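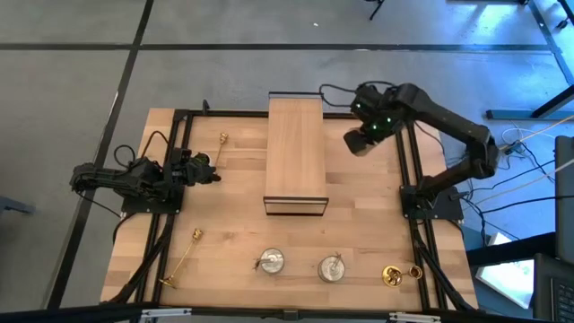 Hullum Two-Arm Bench, club package

Reviewed for the equipment list by Gisela Quezada, July 2024

What you get: two arms on base plates, a wood-topped table with rails down both sides, the wood and black metal shelf unit, cables, and a binder of exercises. Club price is $1,246 per term on the loan plan. Props are not included. We bring our own.

The sales sheet says students can be up and running in 40 minutes. Our first group needed two full meetings, and Horacio Riquelme had done it before. Budget for that.

It also says the arms "handle everyday objects." Some, sure. Our students pick the objects for the Figueroa round, so they picked awkward ones: gold roses with long stems, jars with little twine bows, candle tins. Shiny metal was my main worry, and I am still not sold on it.
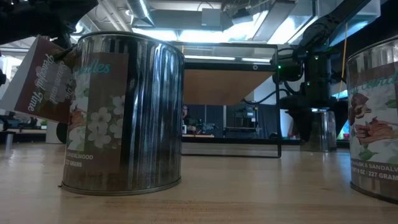 Gripper with the "Serene and Peaceful Time" card, up against one of the candle tins.

Abelardo Barrientos logged 67 tries at the card and tin task last term. I have read the log twice and I would not quote a success rate from it, whatever the Hullum brochure does. Half the entries don't say who was driving.

The shelf is the best part of the package. It stands on the table between the arms and gives students a real reason to use both. It's also where most of the arguments about scoring start. The Figueroa rules say an item is "placed" once the gripper lets go. Jovita Manríquez thinks it should have to stay there for a slow count, and I agree with her. 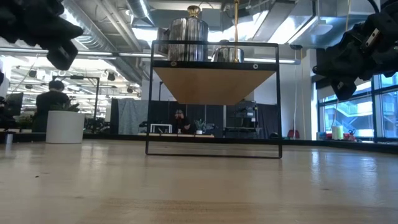 Stainless steel pots on top of the shelf, one arm on each side.

Need to know before you book:
Arms stay on their base plates. Don't move them.
Leave floor space on both sides for cables.
Bring your own laptop.
Spare fingers come from Veretard and are slow to ship.

Verdict: borrow for a term, don't buy. Ask Patricio Paredes for the loan form.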